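Woliso hand-held gripper set, with house rules

I wrote most of the rules that ship with the Woliso pair, so forgive me if I get excited about table covers! You get two grippers, the marker plates, cables and a laminated card. Rule one: nothing goes on the table until both grippers have been opened and closed over bare white.

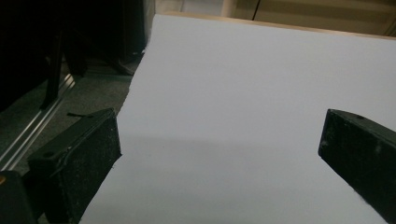

Wipe the finger pads every 90 minutes, and write it in the log (yes, even when they look fine). Keep the marker plates pointing up and route the cables off the table. 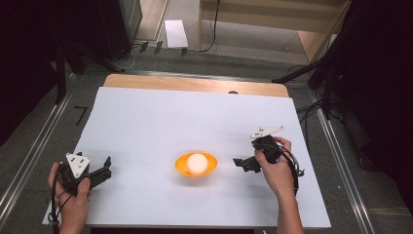
Posted by Horațiu Bogdan in Hand-Held Tools, July

Start every take with the jaws open. I like 3 practice grasps per object first, then the real thing.

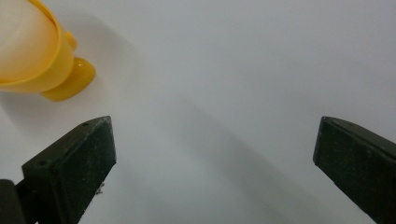
Pads get swapped at 300 takes, sooner if the edges start rounding off. Spares come in the Pramton kit, same screws. 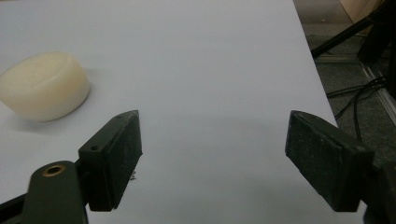 Veltdale wrote in to say 300 is too strict for soft objects and that they go to 420 before changing pads. Fair enough, but please log it if you do!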